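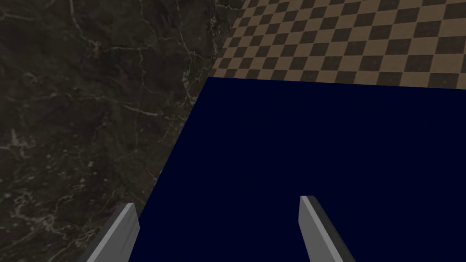

Kikuvon Shortens Email Sequences After Subscriber Review

Kikuvon, the email marketing company based in Lullholm, is cutting the default length of the welcome sequences it offers to small business customers. New accounts will start with a four-message sequence in place of the current nine, the company said Monday.

The change follows a review of 100 customer accounts that used the longer sequence without editing it. In 57 of those accounts, more people unsubscribed during the welcome emails than in the three months that followed. Most of them left between the fifth and seventh messages.

"We built the long version when our customers were mainly online course sellers," said Danjuma Bashir, who runs the product team at Kikuvon. "Now we have plumbers, bakeries and dental offices. A person who signed up to get a coupon from a bakery does not want nine emails in two weeks."

The shorter sequence will go out over 12 days. The first message delivers whatever the subscriber signed up for. The second introduces the business, the third asks what the subscriber wants to hear about, and the fourth moves them to the regular mailing list. Customers can still add messages, and the old templates will stay in the library under a separate heading.

Existing accounts will not be switched over. Customers who want the new version can pick it from the automation menu starting in April. Anyone in the middle of a sequence when the switch is made will finish the old one.

Fankhauser, an agency that manages email campaigns for retailers in the Lullholm area, tested the new sequence with 2 of its clients over the winter. Both kept it. The agency said one client, a garden supply store, saw more replies to the question in the third message than it had expected and had to assign a second employee to answer them.

The agency also asked for changes. In the first test version, the preference question was a form with 40 checkboxes, one for each content tag in the account. Few people completed it. Kikuvon replaced the form with a plain question that subscribers answer by hitting reply, and customers then sort the answers by hand or with a keyword rule.

Pricing stays the same. Kikuvon bills by the number of contacts on a list, so customers who send fewer messages will not see a lower bill. Bashir said the company has looked at charging by messages sent but has no plan to do so this year.

Kikuvon will hold a free session on the new templates at Workville, the shared office building near the Lullholm train station, at 6 p.m. on the first Monday in April. Seats can be reserved through the events page in a Kikuvon account. A recording will be posted to the help center later that week.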